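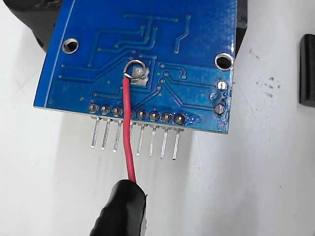 Chapter 13
Duty Gear and the People Who Carry It

Every recruit overpacks. Hakim Kusuma, in his first week with the Borwood department, carried a bag holding two flashlights, spare batteries for both, and a sandwich he forgot until November. It weighed more than his training officer's dog.

This chapter covers how agencies choose load-bearing gear: belts, vests, and bags. We start with weight - the thing catalogs mention last - and move on to reach, meaning what a seated officer can get at with one hand. Fabric comes later. Readers who already own a favorite bag should try to keep an open mind.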